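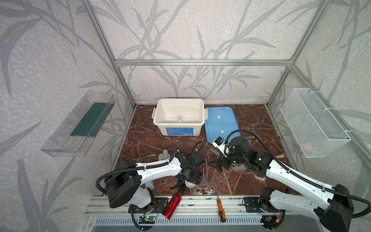
Figure 1. Two-arm cell with storage bin and lid at the rear of the work surface.

6.4 Fault 276: Arm-to-Arm Clearance Lost

Fault 276 is raised when the Fuvetti controller calculates that the left and right grippers are closer than the set clearance. The factory setting is 16 mm. Both arms stop and hold position with the motors powered. The grippers stay in their last state, so a part that was held is still held.

The fault occurs most often at the rear of the cell, where the left arm reaches into the bin and the right arm reaches for the lid. It can also follow a base that has shifted on the front rail.

CAUTION: Do not push either arm by hand while the motors are powered. The joint gears can be damaged.

CAUTION: An arm drops when power is removed. Support the forearm before you switch off.

6.4.1 Clearing the fault

1. Press the stop button. Leave the message on the display and write down the joint that is listed with it.
2. Look at both grippers from the front and from one side. If they are touching or a cable is caught between them, go to 6.4.2.
3. Select Service > Single Arm > Right.
4. Release the stop button and raise the right gripper straight up in jog mode, slow speed.
5. When the right gripper is above the rim of the bin, jog the right arm back toward its base.
6. Select Service > Single Arm > Left. Raise the left gripper until the fingers are fully out of the bin, then jog it toward the left wall.
7. Press Reset. The message must go out. If it comes back at once, the stored base positions are wrong. Go to 6.4.3.

Note: Do not use Home All to clear this fault. Home All moves both arms together, and the path is not checked while 276 is active.
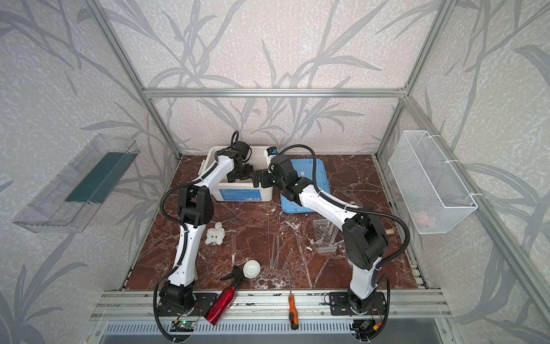

Bokham Field Service, Small Arm Cells

6.4.2 Grippers in contact or cable caught

The grippers in Figure 2 are nearly touching above the back of the table, with the right forearm crossing over the lid. In this pose a sideways jog of either arm is not permitted.

1. Keep the stop button pressed.
2. Have a second person support the left forearm while you support the right.
3. Switch off motor power at the Jurkura supply.
4. Move the right forearm up and away from the bin. Do not twist the wrist.
5. Free any cable loop and check the jacket for cuts. Replace a cut cable before power is restored.
6. Lower both arms onto clear areas of the work surface. Remove tools, bottles and loose parts from these areas first.
7. Open and close each gripper in jog mode. Fingers that do not meet evenly must be replaced as a pair.

6.4.3 Checking the base positions

1. Check that both mounting plates sit flat on the front rail and that the bolts are tight.
2. Measure from the center of each plate to the nearest corner post. Compare with the values on the cell record sheet.
3. If a plate has moved, loosen it, return it to the recorded value and tighten the bolts.
4. Run Chow Two-Point Check from the Service menu. Repeat for the other arm.
5. Start the job at reduced speed and watch one full bin and lid cycle with a hand at the stop button.

Note: The controller keeps the last 200 faults. Save the log before running the check, which clears it.

Repeat 6.4.3 every 1,000 cycles and after any contact between the arms. If fault 276 returns after a correct check, leave the cell switched off and send the saved log to Ngan-ling Mak, Field Service.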